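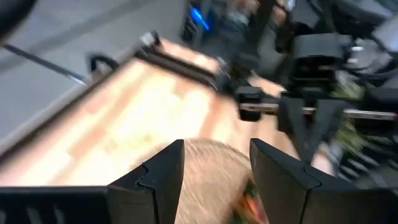
Round, beige-tan, fine speckle on the surface. Light wooden table behind.

Bread rolls: speckled crust and soft base after bagging
Posted by Kenna Semple, Mar 27, 2019

I bake a plain white roll for a weekend stall. Dough is 381 g flour to 300 g water, plus salt, yeast and a spoon of malt. Shaped rolls go in the fridge overnight, then straight to the oven. Two faults keep coming back. The crust comes up with a fine, grainy speckle all over the dome, and the base goes soft once the roll is bagged. I would like to lose the speckle and keep the base firm. Oven is a domestic fan unit set to 375 F, one tray at a time. Which should I change first, the proof or the bake?

Ravindran Pillai
They are separate faults, so treat them separately.

Speckle: usually very small blisters. Long cold proofing produces them, and so does condensation on the skin of the dough. Cover the tray with something that doesn't touch the rolls, and leave them uncovered on the bench for the last part of the proof so the skin dries slightly. If you dust with semolina or wholemeal, check that first. It gives much the same grain and no change to the proof will shift it.

Soft base: steam. Move the rolls to a wire rack as soon as they come out and leave them until the centre is cool, well past the point where the crust feels cool. A sealed bag will still soften any crust in time. Perforated bags slow this down. Paper is better again, but the roll stales faster.

Your dough is also fairly wet for a plain roll. Drop the water a little before you touch the oven.

Reto Schnyder
Agree on the rack. I would also bake on a preheated steel or a heavy dark tray. A pale, shiny tray reflects heat and the base lags behind the top. Change one thing per batch and write it down - otherwise you won't know which one worked.

Emanuel Moldovan
I like the speckle. Mine get it every July when the kitchen is humid and they taste the same.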